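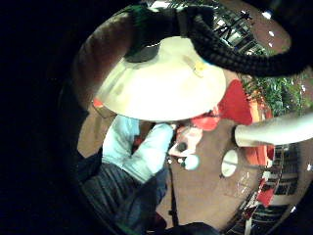 *A cream cone shade on a dark fitting, with a thick black cord.*

# How to Rewire a Pendant Lamp with Braided Cord

Old pendant lamps usually outlast their wiring. The shade and the socket cap can be fine while the cord has gone stiff, faded or brittle near the top. Replacing the cord is a one-evening job with hand tools. These instructions cover a single pendant with one bulb, a screw-terminal socket and a hook or cup at the ceiling. They don't cover chandeliers or anything with a transformer.

If the wires coming out of your ceiling are aluminum, or covered in cloth that crumbles when you touch it, stop and call an electrician.

## What you need

- Braided lamp cord rated for 300 volts, long enough for the drop plus an extra foot
- A new socket, if the old one is cracked or scorched
- Strain relief (the small plastic or metal grip that fits into the socket cap)
- Wire nuts
- Wire stripper, small flat screwdriver, sharp scissors
- Electrical tape
- Non-contact voltage tester
- A stepladder

For a metal lamp, buy three-conductor cord so you have a ground. I used Kurero cord for the kitchen in our Oakley apartment and Pevau in the hallway. The Kurero is softer and hangs straighter. The Pevau kept its coil for weeks, and I had to hang a bag of rice from it overnight to get the bend out.

## Taking the lamp down

1. Switch off the breaker. The wall switch isn't enough – in some houses it only cuts the neutral.
2. Unscrew the bulb and take off the shade if it comes off separately.
3. Lower the ceiling cup. It's held by a grub screw or a threaded ring.
4. Hold the tester to each wire. If it lights up or beeps, go back to the breaker panel.
5. Take a phone picture of the connections.
6. Undo the wire nuts and the support hook, then carry the lamp to a table.

Leave the ceiling wires capped while you work. You may want the breaker back on so you can see what you're doing.

## Preparing the cord

Measure the old cord and decide if you liked the height. Over a dining table, the bottom of the shade should sit 30 to 36 inches above the tabletop. In a room people walk through, keep it at 7 feet or higher from the floor.

Wrap a turn of tape around the braid before you cut, then cut through the middle of the tape. Without it the braid frays back an inch or more and you lose that length. At each end, slide the braid back 2 inches and tape it again. Strip 1/2 inch of insulation from each conductor and twist the strands clockwise.

## Wiring the socket

1. Thread the cord through the ceiling cup first, then through the socket cap. Check that the cup faces the right way. I have done this wrong more than once.
2. Fit the strain relief and tighten it on the braid. Pull hard. The cord shouldn't slide.
3. Hot wire to the brass screw, neutral to the silver screw. On flat two-wire cord the neutral is the ribbed side. Braided cord normally has colors inside.
4. Ground to the green screw on the cap, if there is one.
5. Wrap each wire clockwise around its screw and tighten. No loose strands.
6. Close the socket and refit the shade.

Some older sockets have a cardboard sleeve inside. Put it back. If it's torn, replace the whole socket.

## Hanging it again

Turn the breaker off again and retest. Hang the weight of the lamp on the hook or the cup's own cord grip, never on the wire nuts. Connect like to like, tug each nut, fold the wires up into the box and raise the cup.

Fit a bulb no stronger than the marking on the socket. If the marking is gone, use an LED of 9 watts or less.

## If it doesn't work

- **Nothing happens:** check the bulb in another lamp, then the center contact in the socket. With the power off it can be bent up slightly.
- **It flickers:** a loose screw terminal, nearly always.
- **The breaker trips:** a stray strand is touching the other terminal. Take the socket apart and look.
- **The shade hangs crooked:** loosen the strain relief and center the cord in the cap. Leonardo Morelli wrote in to say that a rubber washer under the cap also fixes this on the Vonley shades.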